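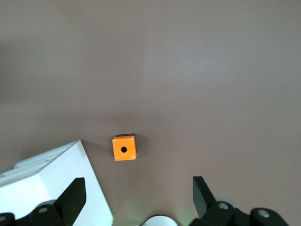 Jemdale Community Workshop: Your Questions

Do I need any experience to join?
Not a bit. Plenty of our members had never picked up a screwdriver when they first came through the door, and we were delighted to have them. If you can spare an evening and don't mind asking for help, you'll fit right in.

When are you open?
Friday evenings are our regular open night, and that's the best time to drop by and say hello. Members can book other times through the calendar. We do close for the first part of January, when the heating in the old Prandora building gets its yearly checkup (and we all get a rest!).

How much does it cost?
Membership is $14 a month, and you can stop whenever you like. Your first 2 visits are free, so please take your time and look around before you decide.

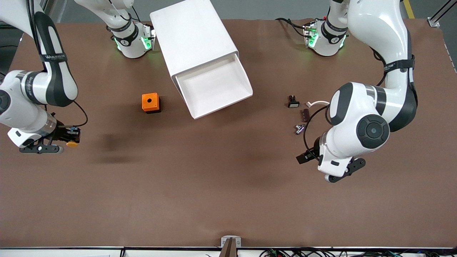
Can I bring my kids?
Yes, and we love having them here. Children under 12 need a grown-up with them the whole time. Older kids can work on their own once they've done the short safety talk with Sobia Memon, who has a lovely way of explaining things and never hurries anybody.

Can I leave my project there between visits?
You can, as long as it fits on one shelf and has your name on it. We have 183 members now, so space is tight, and anything without a label may get moved to the back hallway.
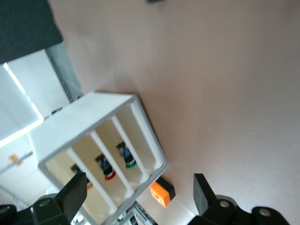
Where do I park?
The lot on Ojo Street is free after 6 p.m. If it's full, try the one behind Irkach Hall, which is a short walk and well lit.

Who do I talk to about renting the room?
Write to Ese Oyewole at the front desk with your date and the size of your group. A full day is $500, tables and chairs included, and members get a discount.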